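Flultach word list, README

Short phrases in plain English for how things stand, hang, lean and lie. Pulled together from the old Birum and Amini lists, merged, deduped, mostly cleaned. Last rebuild 31st December.

What's in it

2,884 phrases, one per row. Of those 1,457 came over from Birum, the rest is Amini plus stuff typed in by hand. Written by 14 people, all US English speakers. No names in the files, please don't ask.

Files

phrases.csv is the main one
sources.csv says which list a row came from
dropped.csv is everything thrown out in the merge, keep it, I got burned once
notes.txt is my scratch file, not pretty

Columns in phrases.csv

id: number, not in order, has gaps, don't fill the gaps
phrase: lower case, no period at the end
group: stand, hang, lean, lie, or other
formal: y, n or blank. Blank means never checked, NOT no
old_id: the Birum id if there was one

Encoding is UTF-8. If you open it in a spreadsheet watch the ids, leading zeros get eaten.

Known problems

- 376 rows have no group. Slow going.
- "propped" and "propped up" are seperate rows. On purpose, people use them differently.
- Amini used semicolons inside the phrase field. Most are fixed. If you find one, it's a bug.
- hang vs. drape: both under hang for now. Might split.
- some Birum rows have British spelling left over, meant to be swapped out, missed a few
- a couple of "other" rows are just jokes. Will go.

Changes

Rebuild: merged Amini, new ids, killed the "tilt" group and moved it all into lean.
November: fixed the quoting mess, added old_id.
Before that: no log, sorry.

Using it

Fine for spelling games, writing exercises, word lists for class, whatever. Say it came from Flultach. Don't use it to score anybody's English, the formal column is one person's opinion. The Mukirum copy floating around is an older build with the broken semicolons, dont mix them, ids won't match.

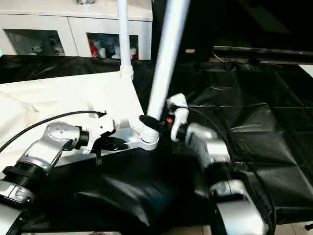 Lean is the group that needs the most help. Writers couldn't agree on where "leaning" stops and "slanted" starts, and half the rows got tagged twice. Current rule: "leaning" only if the phrase says what it leans on, otherwise "slanted" or "on a diagonal". So the thick white pole gets "on a diagonal" and that's it, and the black cable over the light fabric goes under hang as "draped". If you have a better rule open an issue, with sample phrases pls.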